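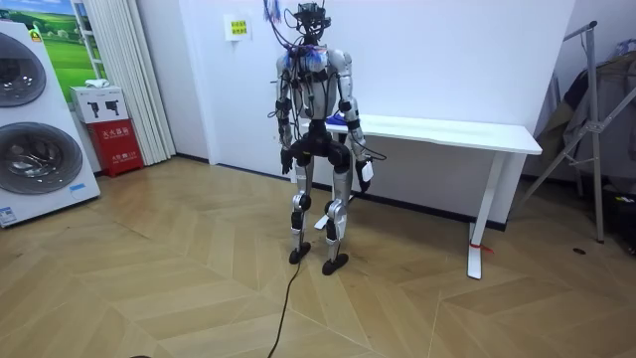
skulthorpe252 replied:
I'd want that floor cable in the rules before anything else, if it were my draft. You've written a lovely long paragraph about keeping bystanders 2 metres off while the legs are powered, and I agree with every word of it, but a lead running over open floor will catch a foot (theirs or ours) long before anyone gets near an arm. Route it behind, or give it a cover, and have one person minding it whenever the robot walks.

simen_bench replied:
Half with you, Skulthorpe! Covers are fine in a workshop, but a flat foot coming down on a raised strip is a worry of its own, and I've seen a stumble start that way. We use a minder and no cover, and the minder isn't allowed to do anything else - no laptop, no phone, no tea. It sounds fierce but you get used to it.

fosa_owl (thread starter) replied, 12/4/21:
Thank you both, this is just the sort of thing I was hoping for when I put the Salameh house rules up. I've put the minder in and left the cover as "decide locally", which I know will please neither of you. There's also a new line asking that the way to the extinguisher stays clear, and I'm a bit ashamed it wasn't there already.

Now, on to the cleaning tasks, where I expect a proper argument. My feeling is that a wipe should be judged on the whole desk top and never on the patch under the cloth. Ink that has been spread into a grey film still counts as ink, and so does a dark blob over on the left that the cloth hasn't got to yet.
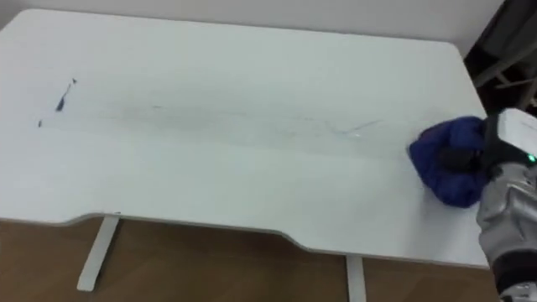 Draft rule 11: When a wipe counts as finished

The arm has lifted clear, the cloth is off the surface, and a person has looked over the whole top, edges included. Smears are written down as smears. No touching up by hand before the notes are made.

simen_bench replied:
I can't agree on smears, I'm afraid. With a dry cloth you'll get some 40 failures in a row and learn very little from any of them. Could we have a middle grade, please?

skulthorpe252 replied:
No middle grade from me. Ours had one and everything ended up in it, bless us. Change the cloth, write down which one you used, and keep the rule strict.

fosa_owl replied:
I'll leave rule 11 open until the end of April, so do keep going. Simen, if you have wording for your middle grade, post it and I'll set it beside mine.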